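Taller de robótica Kelemen: galería del segundo trimestre

Publicado el 23/2/26

Llevo dos cursos escribiendo sobre este club y sigo sin estar convencido de que enseñar a dos brazos a ordenar una mesa sea la mejor manera de aprender robótica. Los alumnos opinan lo contrario y, como son ellos los que se quedan hasta que cierran el edificio, les dejo la razón a medias. El reto de este trimestre se llama Rudness, lo propuso Hilde Desmet y consiste en que los dos brazos trabajen juntos con objetos corrientes, sin que ninguna persona meta la mano.

El reglamento ocupa una página y la mitad son excepciones. Cada equipo dispone de 30 intentos por sesión. Se apunta todo, también lo que sale mal, y eso último me parece lo más sensato del proyecto. En el cuaderno común hay ya 1,101 intentos anotados, con letra de muchas manos y alguna mancha de café.

Lo difícil, según los alumnos, son las cosas blandas. Una fruta de juguete tiene siempre la misma forma y un vaso también, pero una bolsa de plástico arrugada cambia cada vez que se la toca. Yo añadiría que los vasos transparentes tampoco ayudan a las cámaras de las muñecas, aunque en el club ese problema se menciona poco y siempre en voz baja.
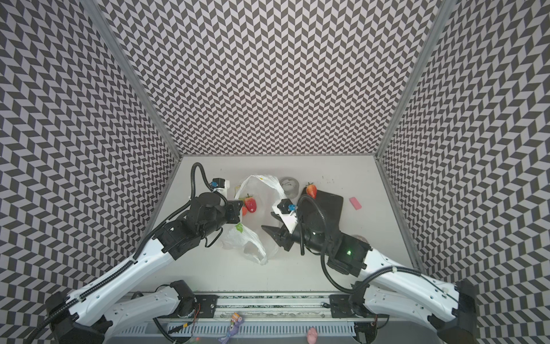

De los 1,101 intentos, el grupo da por buenos 402. Pregunté qué quiere decir «bueno» y recibí tres respuestas distintas. Para unos basta con que el objeto acabe en su sitio; para otros no vale si la pinza ha tenido que corregir; un tercer grupo acepta casi cualquier cosa que no termine en el suelo. Mientras no se pongan de acuerdo, la cifra me dice bastante poco — y así se lo escribí a Desmet, que me contestó con un escueto «tienes razón, lo hablamos».

Tampoco me creo del todo lo de la colaboración entre brazos. En las sesiones a las que he asistido, uno hacía casi todo el trabajo y el otro esperaba cerca. El equipo Ovberg sostiene que esa espera está programada y que evita choques. Puede ser. Me gustaría ver la misma tarea con un solo brazo y comparar los tiempos, cosa que pedí en otoño y que sigue pendiente.

Dicho esto, hay progresos que no voy a negar. El equipo Londarness reescribió su programa desde cero después de un trimestre malo y ahora sabe explicar cada línea, cuando antes copiaba trozos de foros y cruzaba los dedos. Eso sí es aprender, acabe la fresa donde acabe.

La muestra abierta será en mayo, en la misma aula. Se harán dos rondas por equipo, con los objetos colocados por el público y no por los alumnos. Fue una petición mía y costó que la aceptaran. Quien quiera consultar el cuaderno de intentos puede pedirlo a la entrada; recomiendo empezar por las páginas de los fallos, que están mejor escritas.

Textos de la galería: redacción del boletín Kelemen. Las correcciones se envían a Hilde Desmet.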